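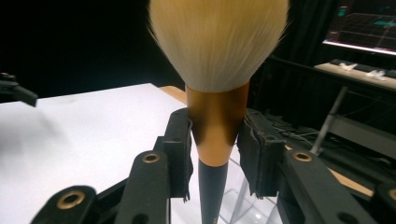 Figure 3. A large makeup brush with pale bristles, a gold or copper-toned ferrule and a slim black handle.

4.2 Keeping, lending and throwing away

We turn now to a part of the interviews that we had not planned for, and which ended up taking a good deal more of our time than the section on buying. Our guide had only one question on it, put in near the end more or less out of politeness ("Is there anything in your bag that you no longer use?"), and we had expected a short answer and a move towards the door. What we got, in very many of the 70 homes we visited in Pernton and Ondel, was a second cup of tea and the whole bag tipped out on the kitchen table.

It may help to say first what people meant by "old". Hsieh's earlier work in Hirnatden treated cosmetics as things with a natural end: a lipstick is worn down, a powder is used up, and the owner feels quite free to let it go. Brushes sit awkwardly in that picture. They touch the face every day, as the powder does, but they do not run out, and so the owner has to decide for herself (or himself, though the men in our study were few) when the thing is finished. Several people told us they had never really made that decision about a brush at all. It had simply moved, over the years, from the front of the drawer to the back.

Large face brushes of the sort in Figure 3 were spoken of with particular warmth. One retired dressmaker in Ondel had been given hers by an aunt on the morning of her wedding, and though she had since bought others that she freely admitted were softer, she went on using the first one for "occasions", by which she meant christenings, funerals and the summer dinner at her old workroom. A younger woman two streets away kept her late mother's brush in a drinking glass on the windowsill and did not use it. She had washed it once, she said, and was sorry afterwards, as the smell of the powder had gone with the water. We did not press her further, and she came back to the subject by herself some while later, when we were already talking about soap.

Lending followed rules that people could rarely put into words until we asked about a time they had been broken. Sisters lent freely. Mothers lent to daughters, but the other direction caused some laughter. Friends might share a powder brush on a night out and yet be quite put off by the thought of sharing anything that went near the eyes. In Pernton, where a good many of our households had a lodger or a cousin staying, the brush was often kept in the bedroom while everything else stood in the bathroom, and we came to read that small distance as a fairly good guide to who counted as close family. Hsieh (personal notes, September) had seen something of the same kind with combs, and it was his suggestion that we go back and ask about the bathroom shelf.

Price mattered less than we had supposed it would. We asked each person to set out the things they would be sorry to lose, and then, separately, the things that had cost the most, and the two rows looked rather different. Expensive items were more often described as "good" and cheap ones as "mine". A market-stall brush bought on a school trip to Chien was defended with great spirit against a boxed set that had been a present from an employer. Its owner knew perfectly well that it shed, and she picked the hairs off her cheek as she told us so.

As for throwing away, the bin was seldom the first stop. Brushes went on to second lives dusting keyboards, cleaning the vents of cars, brushing flour off pastry (a new one only, we were firmly told) and, in one house, looking after a collection of pressed ferns. People spoke of these later jobs with a kind of fondness, and a few seemed relieved that the decision had been put off again. Where a brush had been thrown out, it was nearly always during a house move, and nearly always by somebody else.

We should add a word of caution. Those who agreed to talk to us for up to 3 hours about the contents of a drawer are likely to be people who care for such things, and a shorter survey at the door might well have found more indifference. The postal questionnaire described in Section 5 was drawn up partly with this worry in mind.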